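**Grid paper on the craft table – keep it or bin it?**

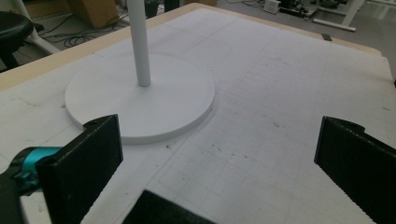 *Posted by **seonmi_bae** in Desks & Worktops, Thu 23 June · 6 replies*

My big sheet of grid paper is getting properly scruffy – specks, smudges, marks that look like pencil. I like having the squares under everything, even if they run diagonally across the photo. But would you swap it for a proper mat? The white stand with the round base lives on there too and I don't want it scratching the top.

**byun508:** Keep the paper. It's cheap, you can scribble on it, and when it gets too grim you turn it over.

**Olari:** Disagree, sorry! I had paper down for 2 years and it always crept and tore at the corners. Got a Vevard mat in November and wouldn't go back.

**byun508:** Tape the corners then??

**Olari:** Tape leaves gunk on a wooden edge. Ask my dining table.

**Ji-hoon Bang:** Bit of felt under the stand and the scratching is sorted, whatever you put down. I'd stick with paper. Try a soft rubber on the smudges first, it got most of mine off.

**seonmi_bae:** Ooh, I've got felt somewhere. Will have a go with the rubber tonight – which size Vevard did you get, Olari, in case it doesn't work?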